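Textiles Gestalten, Grundkurs
Skript zu Einheit 2: Abbinden und Reservieren
Stand Oktober, wird noch ergänzt

Kurze Wiederholung vom letzten Mal

Reservieren heißt: Stellen im Stoff so schützen, dass keine oder weniger Farbe hinkommt. Wachs, Kleister, Schablone, Nähen, Klemmen, Binden. Wir machen in dieser Einheit nur Binden. Nähen und Klemmen kommt im zweiten Block, Wachs machen wir gar nicht (keine Abzugshaube im Raum, Frage kam ja).

Wichtig für alles Weitere: beim Abbinden entsteht das Muster durch Druck und Falte zusammen. Band alleine macht eine Linie. Die Falten machen den Rest, also den ausgefransten Rand, die Strahlen, die hellen Zwickel.

Stoffvorbereitung

Zellulosefasern, Baumwolle, Leinen, Viskose geht auch. Polyester nimmt die Farbe nicht an, bitte vorher Etikett lesen oder Brennprobe, siehe Skript 1. Neue Ware immer vorwaschen, Appretur muss raus. 60 Grad, ohne Weichspüler. Danach feucht lassen oder wieder anfeuchten – trockener Stoff saugt schneller, der Rand wird unsauberer. Manche wollen genau das, dann eben trocken binden.

Probestücke zuschneiden auf 40 cm im Quadrat, Kante muss nicht versäubert werden. Mit Bleistift Namen in die Ecke, klein. Kein Kuli!! Der läuft beim Fixieren aus.

Grundform: Kuppe und Schaft

Mitte des Stoffs zwischen zwei Fingern anheben. Den Rest nach unten fallen lassen, mit der anderen Hand locker glattstreichen und zusammenfassen. Jetzt gibt es oben die Kuppe und darunter den Schaft. Begriffe bitte so verwenden, auch im Arbeitsbericht, sonst reden wir aneinader vorbei.

Kuppe flach und straff: wenig Falten, Mitte färbt gleichmäßig durch.
Kuppe rund und locker: mehr Luft drin, Mitte wird wolkig.
Schaft nur gerafft: Strahlen laufen ziemlich gerade nach außen.
Schaft eingedreht: Strahlen kippen, es entsteht ein Wirbel. Je stärker gedreht, desto weniger Farbe kommt innen an.

Beim Drehen die Kuppe nicht mitziehen. Also oben halten, unten drehen. Klingt banal, ist der häufigste Fehler.

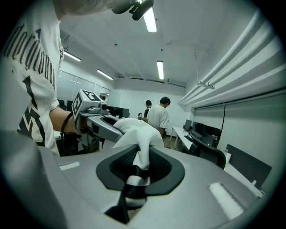

Abb. 1: Weißer Stoff mit runder Kuppe, Schaft eingedreht, quer darüber zwei dunkle Bänder, das untere breiter.

Zu den Bändern. Breite und Abstand vorher überlegen, nicht einfach loswickeln. Ein schmales Band gibt beim Auffalten einen dünnen hellen Ring, ein breites einen kräftigen. Der Streifen Stoff dazwischen bekommt Farbe und wird zum farbigen Ring. Wer die Reihenfolge von der Kuppe zum Schaft aufschreibt, hat damit schon die Skizze: Kuppe = Mitte, Schaftende = Außenkante.

Material: Paketschnur, Gummiringe, Bast, Fahrradschlauch in Streifen geschnitten. Schnur ist am genausten, rutscht aber bei nassem Stoff. Gummi hält gut, macht aber schnell zu viel Druck. Gefärbte Bänder vorher testen! Im letzten Kurs hat ein rotes Band abgefärbt, Probestück Brimthorpe, hängt im Ordner hinten. Lohnt sich anzuschauen.

Ablauf in der Werkstatt

Binden zu zweit. Eine Person hält die Kuppe, die andere wickelt. Danach tauschen, jede/r bindet mindestens ein Stück selbst.
Band stramm ansetzen, Anfang überwickeln, dann erst den Abstand zum nächsten einhalten.
Stück kurz in klares Wasser, ausdrücken, nicht wringen.
Färben nach Ansatz auf dem Gebinde. Handschuhe. Schürze auch bei hellen Farben.
Spülen mit Bändern dran, bis das Wasser klar bleibt. Erst dann aufmachen.
Auffalten von außen nach innen, keine Schere direkt am Stoff, lieber Knoten aufziehen.

Gruppe Obinna Bashir fängt am Waschbecken links an, Gruppe Efe Idahosa am Fenster. Danach Wechsel.

Arbeitsbericht

Pro Person 8 Proben aufgeklebt, mit Bindeskizze daneben. Zur Skizze gehören: Form der Kuppe, gerafft oder gedreht, Lage der Bänder, Bandmaterial, Farbe. Misslungene Proben zählen mit, dann bitte einen Satz dazu woran es lag. Abgabe in der Mappe, nicht lose.

Offen vom letzten Mal: Frage nach Kreisform auf Jersey. Geht, aber Stoff dehnt sich beim Wickeln, aus dem Kreis wird ein Oval. Lockerer binden und mehr Wicklungen nehmen.

Nächste Einheit: Klemmen. Bitte Wäscheklammern und zwei gleich große Holzstücke mitbrigen.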